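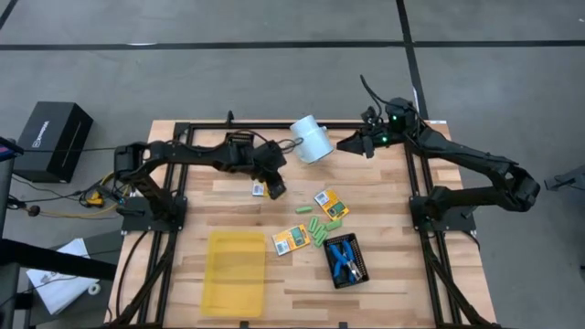 Keeping Household Lists in Plain Text Files

A plain text file opens on any computer, takes up almost no space and will still open when the program that made it is gone. Recipes, paint colors, filter sizes and the freezer inventory all fit in one. The tips below were collected from readers of the Farnholm home computing page and edited for length.

Pick one folder and stay with it

Make a folder called House and put every list in it. Don't make subfolders until you have more than 37 files. Before that, you spend more time opening folders than reading lists. If two people use the computer, put the folder somewhere both accounts can reach, and test it by saving a file from each account.

Name files by what you will look for

Start with the thing, then the detail: "paint hallway", "paint kitchen", "furnace filter". All the paint files then sort together. Avoid slashes, colons and question marks in names. Some systems accept them and others refuse to copy the file. If a date matters, put the year first, then the month as two digits, so the files sort in order.

Save in the right format

Word processors like to save in their own format. Choose "Plain text" in the Save As window, and if you are asked for an encoding, choose UTF-8. The older choices can turn accented letters into question marks. Gilmar Magalhães found his own last name spelled three different ways in his warranty list after moving it between two machines. Resaving a damaged file doesn't bring the letters back. You have to type them in again, or go back to an earlier copy.

Turn off smart quotes

Curly quotes look fine on a printed letter but can spoil a search. If you type 5" with a straight mark and the file has a curly one, some programs won't find it. The setting is usually under AutoCorrect or Substitutions. In a kitchen or workshop list you can also just write "in" for inches.

Turn on line wrap

If your text runs off the right side of the window, don't press Enter to bring it back. Look in the View or Format menu for Wrap and switch it on. Pressing Enter puts a real break in the file, and those breaks end up in odd places when you open it on a phone or print it.

One item to a line

This makes sorting possible. Many editors have a Sort Lines command, often in the Edit or Tools menu. Put the word you want to sort by first:

beans, black, 2 cans
beans, white, 1 can
rice, brown, half a bag

Numbers sort badly as text. A plain sort puts 10 ahead of 5, because it compares only the first character and then the next. Put a zero in front of single digits, as in 05, if the order matters to you.

Use tabs with care

Columns lined up with the Tab key will move if someone else's editor uses a different tab width. For two short columns, spaces and a fixed-width font hold up better. For anything with more than three columns, use a spreadsheet.

Mark what needs doing

Put a word you never otherwise use at the front of any line that needs attention. Luminița Ene uses "zz". She searches the folder for it before she goes to the hardware store and prints whatever comes up. A question mark works less well, as real questions get mixed in.

Recipes

Put the oven temperature on the second line, right under the title. Leave a blank line between ingredients and steps. Write out "tablespoon" and "teaspoon" in full. T and t are easy to confuse on a small screen, and a search that ignores capitals can't tell them apart at all.

When you change a recipe, add the change at the bottom with the month. Once you have made it that way twice and liked it, move it up into the main text and delete the old line.

Workshop lists

Keep a file for each machine with the belt size, blade size and oil type. Copy part numbers from the part itself and read them back one character at a time. O and 0 look the same in many fonts, and so do l and 1. Switch to a font with a slashed zero for these files if you have one.

Printing

Set the font to 10 point or larger before printing. Check the preview for a last page with one line on it. Narrowing the margins a little will usually pull that line back. Turn off headers and footers unless you want the file name on every page. On a pantry list, it's handy.

Backups

Copy the whole folder to a USB stick on the first of the month. Keep the last three copies and delete the oldest. Open one file from the stick each time to see that it reads properly, then eject the stick before pulling it out. Heino Petrauskas has 41 files in his folder, and the copy finishes before he can get up from the chair.

Don't keep the stick in the kitchen drawer with the batteries and tape. A small envelope with your other papers is better.

Passwords

Leave them out. Anyone who can open the folder can read everything in it. The same goes for alarm codes and bank details. Use a password manager for those, and in the text file write only which account it is and where the login is kept.

Next page: Labels and Label Printers
Previous page: Cleaning a Sticky Keyboard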